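The Arm That Learned to Get Out of Its Own Way

Robotics

A group in Skeddale trained a robot in simulation on the moments most people throw away

When Mirjam Strebel started her work at the Bakke laboratory in Skeddale, she was given a hard disk with the leftovers of another project. On it were some 2000 simulated attempts by a robot arm to grasp simple objects. The successful attempts had already been taken out and used for training. What remained were the failures, and she was asked to look through them before the disk was erased.

"I was thinking it would take me one afternoon," she says. "It took me most of the winter."

The failures, she found, were not all of the same kind. In a part of them the gripper closed too early, or the fingers pushed the object away, and these were the mistakes that everybody in the field knows well. But in a large group something different was happening. The arm had come into a folded position where its own body stood in front of the wrist camera. The control program, which had learned to act on what this camera sees, received an image full of grey robot and had to decide what to do next. Usually it decided badly. It continued to push in the same direction, or it made small movements forward and back until the time for the attempt was over.

The method that came out of that winter is called Redance. The name has no deep meaning. It was a folder name, and when the first report had to be written, the folder was still called so.

To understand what Redance does, one must know a little about how such control programs are usually made. The program is shown many examples of a task, each one a series of camera images together with the movements that the arm made at that time. From these it learns to connect an image with a movement. If the examples are good, the program becomes good. For this reason people clean their examples with great care, and what is confusing goes out first. A view blocked by the arm itself is confusing in the highest degree, so it goes out.

The trouble is that the arm will meet this view anyway. A small error at the start brings it a little outside of the known movements, the next step brings it further, and then it stands in a place for which it has never seen an example. Strebel's idea was to put these places back into the training, but together with a way out of them.

She does this by working backward. The simulator begins with the arm in a bad position, with one of its own links in front of the camera or between the fingers. From there a planner, which knows the exact position of every part and needs no camera, looks for a short path to a position where the view is free again. This path is recorded as it would look from the wrist. The learning program never sees what the planner knows. It sees only the images, and it must find in them enough signs to repeat the path.
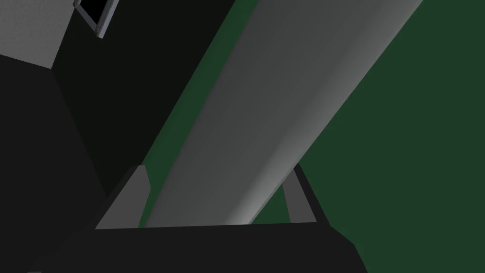

The question was how much there is to find. Alby Rutherford, who builds the simulated environments in the group, was at first against the whole idea. He had the opinion that an image with so little of the surroundings in it could not tell the program where the arm is, and that the training would only teach it to guess. He proposed to add a second camera at the side and to be finished with the problem.

"I still think a second camera is a good thing," he says. "If you can have one, take it. But Mirjam asked me to wait for a week, and I waited."

In this week she made a simple test. She took a network of modest size, which turns each image into a list of 384 numbers, and trained it to say from one single blocked image how the joints of the arm were bent. It did this much better than Rutherford had expected. The reason is quite plain when one thinks about it. The arm is the one object in the world whose shape the robot can know completely. When a link comes across the picture at a certain angle, and is wider at one end than at the other, there are not many ways in which the joints can be bent to produce this. A thing that hides the task also gives information about the one who is hiding it.

Rutherford stopped talking about the second camera and started to make the environments less tidy. In the early versions every surface had one color and the light came always from the same place. He was afraid that the network would learn the background and not the arm. So he wrote a script which changes the colors of floor and walls, the strength of the light and the grey of the arm itself, between one training round and the next. The shapes stay simple. It would cost a lot of computing time to make them look real, and for this question he did not see the benefit.

There were also problems which had nothing to do with learning. The simulator, an in-house program with the name Taltell, allowed in its older version that the arm passes a little through itself without any complaint. For grasping this had never disturbed anyone. For Redance it was very bad, as the planner is lazy like all planners and takes the shortest path, and the shortest path out of a fold is often straight through the elbow. The first set of recorded paths was full of such movements. Strebel noticed it only after the training was done, when the program tried the same trick with the contact checking switched on and stayed stuck against its own forearm. All paths had to be made new, and this cost the group 2 months.

The results that they can show now are good, with limits. In the main test the arm is put into 100 folded positions that were not used in the training, and it must free its view and then reach an object on the floor. The program with the Redance examples brings itself out of most of them. The same program without these examples stays in most of them. Between the two there is a version which was trained on the blocked images but without the way out, and this one is hardly better than the plain one. For Strebel this last comparison is the important one. It is not enough that the program has seen the bad place before. It has to have seen somebody leave it.

What the method does not do is to prevent the fold. Colleagues ask for this at every talk, she says, and they are right to ask. A program that plans better from the start would not need to be rescued so often. There is also an unwanted effect which she describes openly in her report: after the new training, the arm sometimes backs away when there is no need for it, only because a part of itself comes into view for a moment. In a task where the arm must reach around a corner, this made it slower, and in a few attempts it never dared to go in at all. She has tried to balance the number of rescue examples against the normal ones. Fewer of them make the arm braver, but then it gets stuck more often again. A setting which is good for all the tasks she has not found.

And everything so far has happened inside of Taltell. A real arm has cables along its links, it has scratches and reflections, and its camera is never mounted exactly where the drawing says. Rutherford has begun with a model in which the camera is moved by a few millimeters at random, and the numbers go down when he does this, more than he would like. He wants to know first why, before anyone in the group touches hardware.

The trials with a real arm are planned for March. Strebel has kept the old hard disk in her desk drawer, and she thinks there is one more group of failures on it, where the fingers close on nothing and the program believes it holds something, that she would like to look at when there is time.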